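Gratville says its folding classes will empty your laundry chair. Bring a grain of salt

GRATVILLE, Wednesday, July 13, 2022

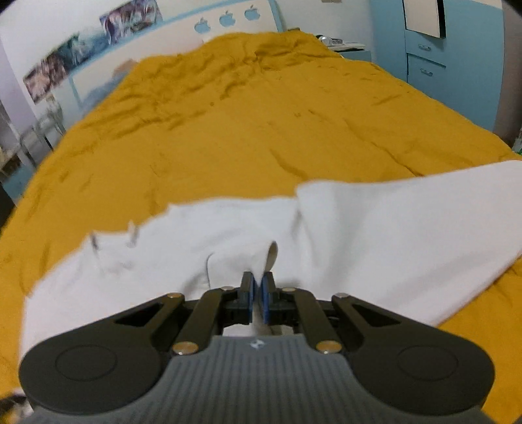 The town's recreation office has put $28 of every enrollment fee into a new evening course on folding clothes, and it would like residents to believe the money is well spent. The course is called the Jurnine Method. It runs for five weeks at the old Chauvin Street school annex, and its central claim is that most people fold badly because they fold standing up at a dresser. The better way, according to the handout, is to use the bed. Lay the garment out toward the near end, spread it nearly the width of the mattress, and lift a single pinch of cloth before making any fold at all. A white garment on a mustard-yellow sheet makes the idea easy enough to follow, with one fold of the cloth drawn up to a narrow point and the rest lying across the bed. Whether it makes anybody's shirts neater is a different matter.

The handout calls that first pinch "finding the shoulder." It promises that a student who learns it will fold a basket of clothes in 10 minutes. It does not say how big the basket is, who timed it, or what kind of clothes were in it. Asked for the source of the number, the recreation office passed the question to Jisholm, the company that sells the course materials. Jisholm replied by email that the figure reflects "typical student progress" and attached a price list.

The price list was more informative. A set of printed cards costs $40 and is described as recommended. A folding board is extra. The office confirmed that students may attend without buying either one, although the sign-up form has both boxes checked in advance, and anyone who does not want them has to clear the boxes before paying.

Lộc Hoàng, who owned a dry cleaning shop in town until he sold it last year, looked over the handout at this newspaper's request and was polite about it.

"Using a bed is fine. Lots of people use a bed," he said. "You need a flat place and you need room for the sleeves. My mother did it that way. She didn't charge."

He was less generous about the pinch. Lifting a garment by one spot can help find a seam or shake out a crease, he said, but on a soft mattress the cloth tends to drag and bunch behind the hand. He would sooner smooth the whole thing flat with his palms and then turn in the sides. He also questioned the advice to fold on a brightly colored sheet so that the edges of white items stand out.

"If you can't see the edge of a shirt, turn on a light," he said.

The handout has one more piece of advice that seems likely to cause trouble in real homes. Students are told to fold every evening, on a bed that has already been made, and to put everything away before going to sleep. A household with children, a night shift worker or a dog may find this hard to arrange. The office suggested that such families "adapt the routine to their needs," which could fairly be said of any routine, including leaving the clothes in the dryer.

There is some interest in the course all the same. The first session is full, and the office says a second will be added if enough people ask for one. It would not say how many of those enrolled are paying the full fee and how many were given free places, and it does not plan to check whether students are still using the method after the course ends. A survey will be handed out on the last night. The draft has a question about the instructor, a question about parking and a question about whether students would buy other Jisholm products. It has no question about laundry.

Refunds are available until the second class. After that, students may transfer the balance to another recreation program, with pottery and beginner tennis both listed as open. The Jurnine cards cannot be returned once the wrapper has been opened.

The annex doors open half an hour before class. There are no beds in the building, so the lessons will be taught on cafeteria tables, and students are asked to bring one clean garment and a sheet from home.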